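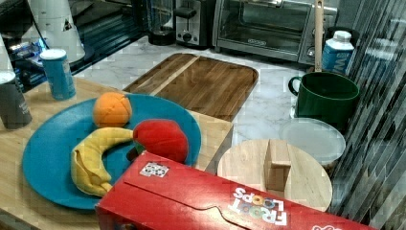

Working Next to the Arm: what automation changed for the people at Avberg
Student project report by Rima Hamdan and Boonsong Hemmin
Supervisor: Kristýna Baláž
January 28, 2018

Why we chose this

We both had kitchen jobs before we started the course, so when the list of project topics came round and one of them was "automation and everyday work", we knew straight away what we wanted to look at! Most of what we read in the first weeks was about car plants and warehouses. Very little was about small places where a few people prepare food, wash up, carry things about and talk to each other all day, and where a machine has now joined them.

Avberg makes breakfasts and snack plates for offices. It has 14 people on the kitchen side and has been trying out robot arms on the counter work, meaning setting out plates, moving items from one place to another and clearing up afterwards. Mounir El Sherbiny runs the kitchen team and was kind enough to let us in. Wael Ghoneim looks after the arms and answered a huge number of questions, some of them twice.

What we did

We sat in on shifts, kept a diary each and talked to everyone who was willing. We also had the log sheets, which list 2,842 tasks the arms were given up to the end of our visits. We had hoped to work through all of them, but there wasn't time, so we took 400 and sorted them by what a person had to do before, during and after each one. The sorting took far longer than the interviews and led to our only real argument (whether "waiting" counts as work. We decided it does).

What the work looks like now

The biggest change is in how people lay out a counter. Before the arms came, each person had their own habits, and you could tell who had been on shift by where the knives were. Now there is a shared idea of where things go, and people think about reach and clear space before they put anything down. One of the layouts has the arm coming in over a big wooden cutting board, its gripper pointing towards a blue plate with an apple, a banana and an orange on it, and the toaster oven and toaster well over on the other side. Mounir told us that planning a layout used to be something he did in his head on the way to work, and that it is now a conversation with the whole team. He likes that. Two of the older hands told us they miss doing it their own way, and we think both views are fair.

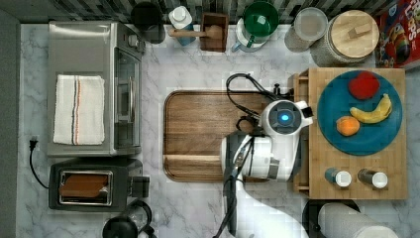 Cables came up in nearly every interview, which we had not expected at all. Wael had prepared us for questions about safety and job losses, and those did come, but what people wanted to talk about first was where the leads go. On this counter they loop over the top of the arm and trail across the cutting board, so anyone wiping down has to work with them in mind. The team now has its own order for cleaning, written on a card by the sink, and new starters learn it on their first shift.

Jobs and hours

No one at Avberg lost their job during our visits. Hours did move about, though. Less time goes on setting out and more on checking, restocking and what the log sheets call "assist", which can mean anything from turning a cup to restarting a task. Assist was the largest group in our sample. Some people enjoy it and have become very good at guessing when the arm will need help. Others find it tiring to keep watching something while their hands are free, and one told us she would sooner just do the plate herself.

Pay has not changed with the new duties. Several people raised this and we think it matters a lot. Watching, judging and stepping in at the right moment is a skill, and we saw how much better the experienced staff were at it than we were when we had a go.

What we would do next

We would love to go back in March, when the team expects to have a second counter running, and repeat the interviews with the same questions. We'd also like to spend time at Flatex, where a similar trial is planned, to see if the cable talk comes up there too. Our question sheet needs work as well: question 2 was too long and most people answered only the first half of it.

Thank you to everyone at Avberg for the time, the patience and the many cups of tea. The sorted log sample and the question sheet are in the appendix, which is kept with the printed copy in the department office.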